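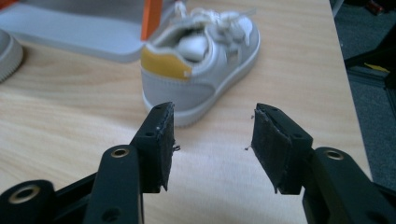
Nazma Munshi, 9 h 40 : le palan refuse toujours de descendre en charge. À vide, la chaîne file normalement. Le levier est bien sur « descente », j'ai vérifié deux fois.

Ticket 1571 — palan à levier Endonon, atelier Menon
Statut : en cours
Priorité : normale

Réponse de Kamrul Liyanage, 10 h 15
Frein bloqué, sans doute. Laissez la charge calée au sol, remettez le sélecteur sur « montée », donnez un petit coup de levier, puis repassez en descente. Ne forcez pas avec une rallonge.

Nazma Munshi, 11 h 05
Fait. Il se débloque, puis se bloque de nouveau au bout de trois crans. La charge était restée suspendue tout le week-end.
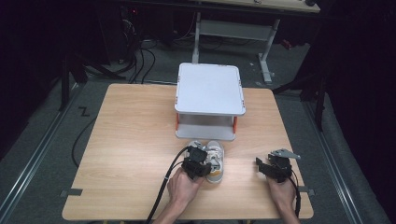 Notice Kitska, p. 27
Après un arrêt prolongé sous charge, les disques de friction peuvent coller. Déposer le carter, nettoyer les disques à sec, ne jamais les graisser.

Kamrul Liyanage, 14 h 30
Disques gras, quelqu'un a huilé le frein avec la chaîne. Jeu complet à remplacer — délai jusqu'à 3 jours. Palan consigné, étiquette rouge posée. Essai en charge à prévoir jeudi avant remise en service.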